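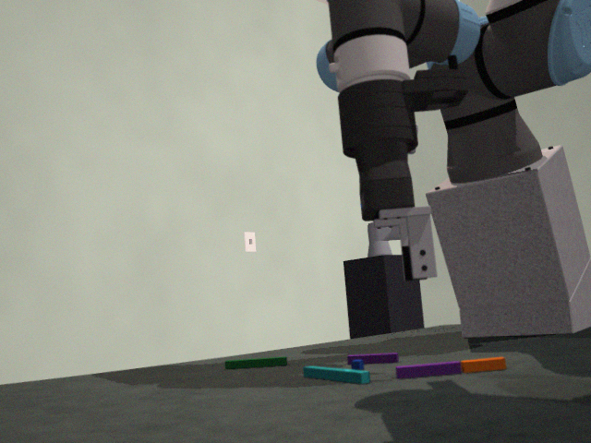 Slide 1. Karkeo, reviewed by someone who paid for it

Home | Talks | Notes | Slides | Contact

(Leave the slide up while people find chairs. Don't start until the door stops banging.)

Good afternoon, Cemuvville. I'm going to spend half an hour on a robot arm that doesn't exist, moving blocks that don't exist, for a monthly fee that does. The fee is $239. I mention it early so you can hold it in your mind while I say nice things.

Karkeo is a simulator you rent. You get an arm, a gripper, a tabletop and a wall, and you get to find out whether your sorting code is any good before you let it near something that can break. We bought the base plan plus the add-on called Huaranga, the block pack. Bars and a cube in assorted colors. A toddler would be done with it by lunch. My code took most of January.

(Pause. If no laugh, move along briskly.)

Slide 2. What we wanted

We run a small shop over in Stustivport that packs parts into trays. One real arm, always busy. Every time I wanted to try a change, somebody had to stop work and look at me. So the goal was modest: practice the picks somewhere else, bring over only the code that behaved, and get looked at less.

Go back to slide 1 for a second. See the purple bar touching the orange one, end to end? That's the pair I'll be complaining about for most of this talk. Remember them.

Slide 3. Setup

The sales page says you'll be running in an afternoon. I was. I was running into the wall, but I was running.

- Install was painless. One download, one license key, one restart I was told I wouldn't need.
- The starter arm loads by itself. Getting your own arm in there means filling out a settings file, and the sample settings file is 2638 lines long. Most of them can be left alone. The manual doesn't say which.
- Units. The arm file is in millimeters. The block file is in meters. My first cube was the size of a parking garage and the arm was inside it.

(Show the parking garage clip here if the projector is cooperating. Skip it if we started late.)

Slide 4. The look of it

People ask about this first, so fine. It looks good. Speckle on the pedestal, screws on the finger plate, soft shadows across the table. They even put a little plate on the back wall, and I've spent more time thinking about that plate than I'm comfortable admitting to a room.

The shadows matter more than I expected. Our camera code finds parts by color, and a dark green bar lying in a soft shadow is a mean little test. Ours failed it. It would have failed it on the real floor too, with a coworker watching, so I count that one in Karkeo's favor. You can turn shadows off with one checkbox. Don't. I did for a week, felt like a genius, turned them back on and stopped feeling like one.

Slide 5. The test

Same job each time. Start with the gripper up and empty, find the blocks, pick them one by one, drop them in a bin. The block positions get shuffled between runs.

First round was 100 runs with single blocks kept well apart. Went fine. A few dropped bars, all of them my fault, which the log pointed out with what I felt was enthusiasm.

Second round was 200 runs with blocks allowed to touch. This is where our purple and orange friends come in. When two bars line up end to end, my code saw one long bar with a change of heart halfway along. It went for the middle. The middle is the seam. You can picture how that goes: both bars scoot off in different directions, and the arm carries a fistful of air to the bin and releases it very gently.

(Do the hand motion. It got a laugh in rehearsal, from me.)

Slide 6. Things Karkeo does well

Replay. You can scrub back through any run and look at it from wherever you like, including from under the table if that's your idea of fun. I fixed the seam problem in two evenings with replay. Before that I'd been guessing and calling it tuning.

Shuffle seeds. Every bad run has a number, and if you type the number back in you get the same bad run. I've kept a list of the worst ones. I run them every morning before coffee, so that the day can only improve.

Speed. With the picture turned off it gets through a batch while you eat a sandwich. With the picture on, plan on a bigger sandwich.

Slide 7. Things it does less well

Grip. Simulated fingers are either glue or butter, and there's one slider between the two. I landed on a setting that matched our rubber pads fairly well, by trial and swearing. A table of starting values would have saved me days. Support told me one was coming. I believe them in the way I believe the bus schedule.

Collisions with the pedestal. The arm can fold back far enough to hit its own base, and the warning shows up in the log after it happens. A warning before would be nice. That's more or less what makes it a warning.

Huaranga itself. It's a paid add-on and it's blocks. They're well-behaved blocks and they have clean edges, and I still feel funny about the invoice. If you can draw a box in a modeling program, draw a box.

Export. Moving finished code over to our real arm took a converter, and the converter was written by an optimist. Check every joint limit by hand. I'm serious about this one, so I'm going to read it twice.

(Read it twice.)

Slide 8. Did it carry over?

Mostly. The touching-parts fix worked on the real arm the first day. The color finding needed another pass, because our shop has a window and Karkeo's table does not appear to have met the afternoon sun. Grip strength I redid from scratch.

What I got back was time on the real machine. It used to sit through my experiments. Now it sits through the last part of my experiments, and the coworkers have gone back to looking at their own work.

Slide 9. Who should pay for it

If you have one arm and it's busy, try it for a month. If you have no arm and want to learn, there are cheaper ways to be humbled, but this one has a decent manual apart from the settings chapter. If you have a whole row of arms and a test cell, you probably own something bigger already and came in for the air conditioning. You're welcome to stay.

Cancel before the renewal date if you're going to cancel. The reminder email arrives the day after.

Slide 10. Questions

Likely ones, with answers so I don't ramble:

Does it do suction cups? Yes, different add-on, haven't bought it.

Can two people share a license? One at a time. You'll get logged out in the middle of a run and you'll know who did it.

Would I renew? I did, on the base plan. I let Huaranga lapse and drew my own blocks. They're all gray so far.

(If there's time left, offer to run one of the bad seeds live. Bring the power adapter. Bring the OTHER power adapter too.)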